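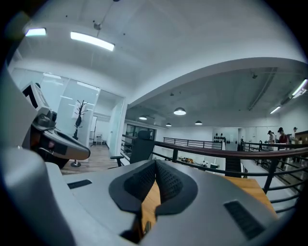 # Datenkarte: Kiltness Handgreifer-Demonstrationen

## Zusammenfassung

Der Datensatz Kiltness enthält Demonstrationen alltäglicher Handhabungsaufgaben, die von Personen mit handgehaltenen Greifern ausgeführt wurden. Er dient dem Training und der Bewertung von Verfahren des Imitationslernens. Die Herausgabe erfolgt durch die Arbeitsgruppe Zemano; die technische Aufbereitung wurde mit der Werkzeugsammlung Tanui vorgenommen.

Ein Roboterarm ist an der Aufnahme nicht beteiligt. Die vorführende Person hält den Greifer selbst, führt ihn zum Objekt und schließt die Finger von Hand. Die Übertragung auf einen Arm ist Gegenstand der nachgelagerten Verarbeitung und nicht Teil dieser Veröffentlichung.

## Umfang

- 147 Sitzungen
- 60 Bilder pro Sekunde je Kamera
- 4 Aufgabengruppen
- Länge einer einzelnen Demonstration: höchstens 40 Sekunden

Eine Sitzung umfasst mehrere Demonstrationen derselben Aufgabengruppe. Abgebrochene Versuche verbleiben im Datensatz und tragen in den Metadaten den Status `abgebrochen`. Für das Training wird empfohlen, sie zunächst auszuschließen.

## Aufgabengruppen

`greifen_ablegen`: Aufnehmen eines Gegenstands und Ablegen an einer vorgegebenen Stelle.

`sortieren`: Verteilen kleiner Gegenstände auf getrennte Behälter.

`falten`: Zusammenlegen von Tüchern, überwiegend zweihändig.

`oeffnen_schliessen`: Bedienen von Deckeln, Schubladen und Drehverschlüssen.

## Aufnahmeverfahren

Die Kamera ist fest mit dem Greifer verbunden und auf die Fingerspitzen gerichtet. Gehäuse und Fingerkuppen liegen daher dauerhaft im Sichtfeld, ebenso große Teile des umgebenden Raums. Durch das Weitwinkelobjektiv sind die Bildecken abgedunkelt; eine Korrektur wurde bewusst nicht vorgenommen. Wer entzerrte Bilder benötigt, findet die Kalibrierwerte im Ordner `kalibrierung`.

Vor jeder Sitzung sind die Finger einmal vollständig zu öffnen und zu schließen. Aus dieser Bewegung wird die Öffnungsweite normiert. Bei zweihändigen Aufgaben werden beide Greifer vor Beginn der Aufnahme zeitlich abgeglichen. Wird ein Greifer während der Sitzung neu gestartet, beginnt eine neue Sitzung.

Die Vorführenden erhielten eine schriftliche Aufgabenbeschreibung, jedoch keine Vorgaben zu Bahn oder Tempo. Unterschiede im Bewegungsstil sind erwünscht.

## Verzeichnisstruktur

```
kiltness/
 sitzungen/
 <sitzung>/
 links/
 rechts/
 meta.json
 kalibrierung/
 aufteilung/
```

Bei einhändigen Aufgaben ist ausschließlich der Ordner `rechts` belegt. Je Greifer liegen eine Videodatei, die geschätzte Lage im Raum und die Öffnungsweite der Finger vor. Alle Zeitreihen beziehen sich auf die Uhr des rechten Greifers. Die Datei `meta.json` enthält Aufgabengruppe, Status und eine kurze Beschreibung in deutscher Sprache.

## Aufteilung

Die Trennung in Trainings- und Testdaten erfolgt nach Sitzungen. Einzelne Demonstrationen einer Sitzung dürfen nicht auf beide Teile verteilt werden. Für Vergleiche mit dem Referenzmodell Clestden ist die beigefügte Aufteilung unverändert zu verwenden.

## Bekannte Einschränkungen

Die Lageschätzung beruht auf Bilddaten und Inertialsensorik. Vor einfarbigen Wänden und bei raschen Drehungen kann sie abdriften; betroffene Abschnitte sind mit `lage_unsicher` gekennzeichnet. Glänzende Oberflächen und Glaswände führen mitunter zu Sprüngen. Kräfte an den Fingerkuppen werden nicht erfasst. Die Gruppe `falten` ist schwächer vertreten als die übrigen Gruppen.

## Personenbezug und Datenschutz

Wegen des weiten Blickwinkels können neben den Vorführenden weitere Personen in den Aufnahmen erscheinen. Tonspuren wurden entfernt. Eine Nutzung zur Identifizierung oder Verhaltensauswertung einzelner Personen ist untersagt. Löschersuchen sind unter Angabe der Sitzungskennung an die Arbeitsgruppe zu richten; die betreffende Sitzung wird mit der nächsten Fassung entfernt.

## Nutzung

Die Verwendung ist für Forschung und Lehre gestattet. Die Weitergabe veränderter Fassungen setzt voraus, dass die Änderungen dokumentiert sind und diese Datenkarte beiliegt. Die nächste Fassung ist für Oktober vorgesehen und wird ergänzte Kalibrierdaten enthalten.

4 Kommentare
40 Mal geteilt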